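# 第9章 粮仓、粮价与坏年景

这一章我拖了很久才动笔。前面几章讲土壤、讲降水、讲人口，材料都比较听话，画张图就能说清楚七八成。粮食储备可没这么好对付：它一半是农业问题，一半是仓库管理问题，剩下的（对，加起来已经超了）是政治问题。我在课上讲这一章，年年都超时，年年都有学生课后追着我问："老师，那到底该存多少？"

我先把话说在前头，读完这一章你也得不到一个数字。不过你会知道拿到一个数字的时候该问些什么，这在我看来更有用。

## 9.1 从Suvell的一座旧仓讲起

Suvell是Stutosia北部的一片高地，地势起伏，雨水全看春末那几场。我头一回去是二月，路上结着霜，同行的Jyoti Dwivedi一路都在抱怨我把行程安排在这个季节。她研究的是集市价格，偏偏二月集市上东西最少，摊子稀稀拉拉的，卖的多半是豆子和干菜。

可我就是想看这时候的样子。二月离上一季收成已经远了，离下一季还早，家里的存粮正在见底，这段日子在各地叫法不同，中文里有个很贴切的老词，叫"青黄不接"。旧粮吃得差不多，新粮还在地里青着。要理解粮食储备，从丰收的秋天看起是看不出门道的，仓满的时候谁都觉得自己会管仓。

镇子西头有座石砌的公共粮仓，门楣上刻着建成的年份：1825。关于它的账，镇公所还留着好几本，纸边都被虫咬成了花边。我和Jyoti花了两个下午翻这些账，看得眼睛发酸，但收获比我预想的大得多。账上记的是谁家借了几斗、哪一季还的、还的时候加了多少"鼠耗"。没错，老鼠吃掉的那部分是要摊给借粮人的！我当时笑出了声，Jyoti瞪了我一眼，说你先别笑，这一条才是整个制度能撑下来的原因。

她说得对。一座粮仓，粮食放在里面会少：受潮、发霉、生虫、被鼠咬、被人顺手拿走。这些损失总得有人承担。要是规矩里没写明由谁承担，那就会慢慢变成由仓库本身承担，仓里的粮一年比一年薄，等真正的坏年景来了，打开门一看，剩一层底。Suvell的人早早就把这笔损耗写进了借贷条件，说起来不大好听，可仓确实一直有粮。

账本里还有一处细节我很喜欢。每隔几年就有一页空白，只写着一行字："本季不放。"起初我以为是荒年，仓里没粮可放。后来对照了当地的收成记录，才发现那些恰恰是丰年。丰年里家家有余，没什么人来借，管仓的人就趁这个时候把旧粮换成新粮。所以轮换这件事，那时候就有了固定的做法。

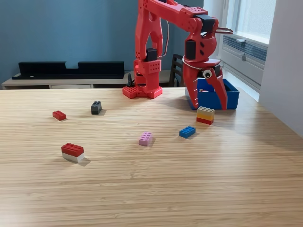 那么轮换到底难在哪里？听上去很简单嘛，旧的出去，新的进来。我请你先想一想价格。

丰年新粮便宜，买进来很划算，可是旧粮这时候也只能便宜卖出去，而且因为陈了，比新粮还要再低一截。管仓的人每轮换一次，账面上就亏一次。歉年呢，旧粮倒是能卖出好价钱，但新粮更贵，你卖了旧的未必买得回同样多的新的。于是管仓的人总想再等一等，等价格合适一点。等着等着，粮就放坏了。

我见过不少储备粮出问题的案例，翻到最后，起因往往就是这么一句"再等一等"。没有哪个人打算做坏事，每个人在自己的位置上都觉得等是稳妥的。所以你在本章后面会看到，我花了挺大篇幅讲轮换的资金从哪里出、亏损记在谁的账上，请不要嫌它琐碎。

## 9.2 三种存粮的人

平常说"一个国家的粮食储备"，好像有一个大仓，钥匙挂在某位部长的腰上。真去数一数粮食都在哪儿，你会发现它散得很开。我习惯把存粮的人分成三类。

先说农户。缸里、囤里、阁楼上，凡是种粮的人家多少都会留一点。单看一户没多少，加在一起却常常是全国存粮里最大的一块，偏偏也是统计上最模糊的一块。你去问一位农民家里还有多少粮，他凭什么告诉你实话呢？说多了怕被征，怕亲戚来借；说少了又怕下次分种子的时候吃亏。我自己做入户调查的时候，学会了不直接问，改问"够吃到什么时候"。这个问法得到的回答要可靠得多，因为大家平时心里就是这么算的。

再说商人。粮商存粮是为了卖，收获季低价收进来，青黄不接时高价卖出去，赚中间的差价。老百姓一般不喜欢他们，报纸上更不喜欢他们，一到粮价上涨就有人骂"囤积"。我年轻时也跟着骂过。后来跑的地方多了，看法就复杂起来：没有人在收获季把粮收走存好，粮价在那时候会跌得更狠，农户吃亏；到了春天市面上也会更空，买粮的人吃亏。商人把粮食从多的月份搬到少的月份，这本身是有用的活儿。麻烦出在少数几家商人控制了整个集市的时候，或者大家都预期政府马上要限价、要禁运的时候。这时存粮的动机就变了味，谁也不肯往外放。

最后才轮到政府的仓。政府存粮有好几个目的，常常混在一起：稳住价格、应付灾荒、给军队和城市留底，有时候还要替农民托市。麻烦也正在这里。为托市而买的粮，买多少由收成决定，丰年会买得特别多；为救灾而存的粮，存多少该由风险决定，跟今年丰不丰收关系不大。两件事用同一个仓、同一笔钱，到头来往往是托市把仓塞满，真正要救灾时粮却在错误的地方。

这三类人是互相看着的。政府宣布要大量存粮，商人就会少存，农户也可能少存，反正有公家兜底嘛。所以公家多存一吨，全国并不会多出一吨。这在教科书里叫"挤出"，我觉得这个词起得很形象，就像一条长凳上多坐了一个胖子。反过来也一样，政府突然把仓清空，消息一传开，家家户户都会去多买一袋米放着，市场上一下子就紧了。

## 9.3 Halmont港的那个春天

接下来讲一个我会反复用到的例子，后面的9.5节还要回来算它的账。

Halmont是Stutosia南边的港口，全国进口的粮食大半从这里上岸。那一年Suvell春旱，高地上的收成眼看要减，其实减得并不算离谱，按后来核实的结果，全国加起来的缺口靠已有存粮完全补得上。可是那个春天的粮价还是翻着跟头往上走。

事情的顺序大致是这样的。旱情的消息先到了Briem，那是高地和平原之间的一个集镇，所有往南走的粮车都要经过。Briem的粮商听说上游歉收，开始惜售。价格动了，平原上几个省份的官员坐不住，各自下令粮食不得出省。这一来本来不缺粮的地方也过不到粮，价格涨得更快。Halmont这边，进口商看到国内涨价，赶紧去海外订船，偏偏邻国也听到了风声，干脆限制出口。船是订到了，到港时间却晚了整整一季。

等船终于进港，新粮已经上市了，价格往下掉，进口商亏得一塌糊涂。从那以后好几年，他们说什么也不肯提前订粮。你看，坏年景的后果会拖得很长，它把下一次该出手的人也吓退了。

Abhishek Sengar当时在Halmont港务处管泊位调度，后来转行做了研究，跟我合写过两篇文章。他给我讲过一个场面，我一直记得。最紧张的那几天，港口外面其实停着粮船，城里的人站在坡上就望得见。可船卸不下来：散粮专用的泊位只有一个，吸粮机坏了一台，配件还在路上。城里人看着船不动，就传说是有人故意压着不卸。他跑去跟人解释吸粮机的事，没人信他。

我拿这个故事去考过不少同行，问他们这算不算"缺粮"。按吨数算，不缺。粮食就在看得见的地方。但是对那几天要买米的人来说，船上的粮和地球另一头的粮没什么两样。粮食安全里有个说法叫"可获得性"，定义写得很长，我每回讲到它，脑子里都是这几条停在外海的船。

这里还想提醒你留意一件事：在整个过程里，旱灾只是起了个头。真正把价格推上去的，是后面一连串各自看来都挺有道理的决定。省里的官员保护本省百姓，有错吗？粮商等一等再卖，有错吗？邻国先顾自己，你能怪它？每一步单拎出来都讲得通，叠在一块就成了灾。第7章里讲过的"公地"问题，到这里换了一副面孔又出现了。

## 9.4 预警：早知道又怎样

写到这里，总会有学生举手：那我们把预警做好不就行了？现在有卫星，有气象模型，作物长势隔几天就能看一遍，哪里要歉收早早就能知道。

我很喜欢这个问题，因为提问的人一般都是真着急。预警确实比从前好太多了，我刚入行那会儿，一个地区的长势报告要靠人骑着车一村一村去看，等汇总到首府，庄稼都收了。可是预警发出来和粮食送到嘴边，中间还隔着好长一段路。

隔着什么呢？首先是钱。预警说"可能"歉收，财政部门听到"可能"两个字就松一口气：那也可能不歉收嘛。钱往往要等到照片上了报纸才拨下来，到那时候运粮的成本已经高了好几倍，路也许都断了。其次是面子。有的地方官不愿意承认自己辖区要出事，报上去的数字就会好看一点点。一级好看一点点，到了最上面就非常好看。再次，预警喊错了要不要紧？我认识的预警分析员都害怕这个，喊了一次没来，下次再喊就没人理了。所以他们措辞越来越谨慎，谨慎到最后，读报告的人根本看不出他们在着急。

解决的办法有人试过，比较有意思的一种是把动作提前和指标绑死：雨量低于某条线，钱自动拨，粮自动动，不再开会讨论。Suvell后来就在一小片地方试了这个办法，试点区有1000公顷耕地，线划在春末的累计雨量上。头一次触发的时候，雨量几乎是贴着线下去的，就差那么一点点，负责的人急得直搓手，拨还是不拨？按规矩，低了就是低了，拨。那一季后来又补了一场雨，收成没有想象中那么差，于是马上有人说，看，白花钱了。

白花了吗？我请你把这个问题记下来，先别急着回答。我自己的看法会放在章末的讨论里，而且要坦白，我的看法这些年改过不止一回。

## 9.5 本章怎么读

后面的内容会比前面这几节硬一些，有公式，也有账表。我的建议是先把存储成本那一节读熟，利息、损耗、轮换亏损这三项要分得开，混在一起后面就全乱了。然后再去看价格稳定带的部分，也就是政府在什么价位买进、什么价位卖出。那里有一张图要画十遍才能画顺，我没有夸张，我自己当学生的时候就画废过一沓纸。

贸易和储备的取舍放在第10章的前半部分接着讲。按道理它该和这一章放在一起，但编辑嫌太长，我也争不过他。读的时候你可以把两章当一章看，尤其是Halmont的例子，缺了贸易那一半，账是算不平的。

数学基础弱一点的读者不用怕。凡是需要用到期望值的地方，我都先拿Suvell的旧账本举例，用斗和袋来算，算明白了再换成符号。反过来，数学好的读者请不要跳过那些斗和袋，我批作业的时候见过太多漂亮的推导，最后得出的最优储备量比全国仓容还大，写的人自己一点都没觉得奇怪。

### 开始之前，先想几件事

请找一张纸，把下面这些写下来，学完本章再拿出来对照。

- 你家里现在的主食够吃到什么时候？问问家里管厨房的人，看和你估计的差多远。
- 你住的城市，粮食主要从哪条路进来？那条路断了，还有别的走法吗？
- 如果由你管一座公共粮仓，轮换亏的钱，你打算从哪一笔预算里出？
- 回到Suvell的试点：雨量贴着线往下掉，后来又下了雨。换作你，下一年会不会把那条线往下挪一挪？

最后这一条，Jyoti和我到现在还没吵出结果。她主张不挪，理由是线一旦能挪，年年都会有人来挪。我倾向于允许调整，但只能在收获之后调，并且要隔一季才生效。9.6节从存储成本开始，请把计算器放在手边。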